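Chapter 13
The Table by the Wall: Sorting Small Things

Every home has one surface where everything lands, and I love that surface! Give me a wooden table with a milk carton, a vase, a glasses case and a soft toy on it and I can teach you more about sorting than any empty showroom could. In Chapter 12 we worked with closets. Now we go smaller, down to the things that fit in one hand.

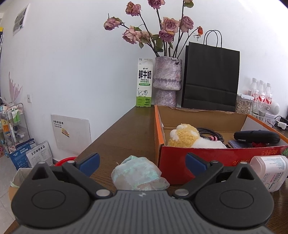
Small things are hard because they belong to so many different families. A cable is electrical, a pouch is cloth, a bottle cap is only half of something else. The Coldale method, which we'll use through page 308, begins with a single open box and one question: does this item have a partner? Caps go with bottles, cases go with glasses, drawstring pouches go with whatever they were bought to carry. Find the partners first and the pile starts to make sense (it's a lovely moment, and it comes sooner than you'd think).

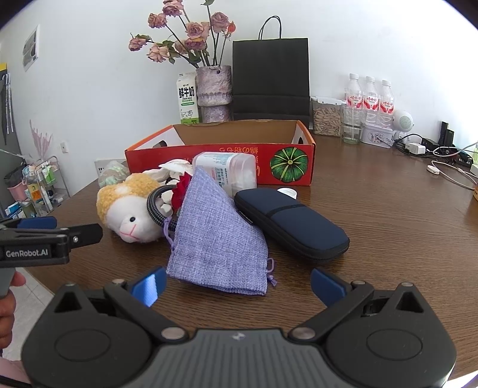 Shabani Mwaipopo objects that partners should come second, and that trash should leave the table before anything gets matched. Try it both ways in Exercise 1! Trash first clears space quickly. Partners first saves you from throwing out a cap you'll want five minutes later, and I've lost enough caps to have a strong opinion.
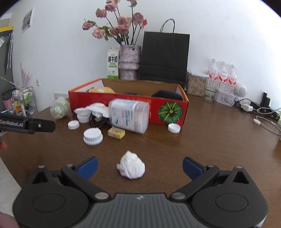 Figure 13.3 Bottle caps, a crumpled tissue and a red box on a round tabletop.

Key terms: partner item, holding box, landing surface

Before you read on, pick a landing surface in your own home and write down the first item you would move. Keep the note, as you'll need it again in Section 13.2.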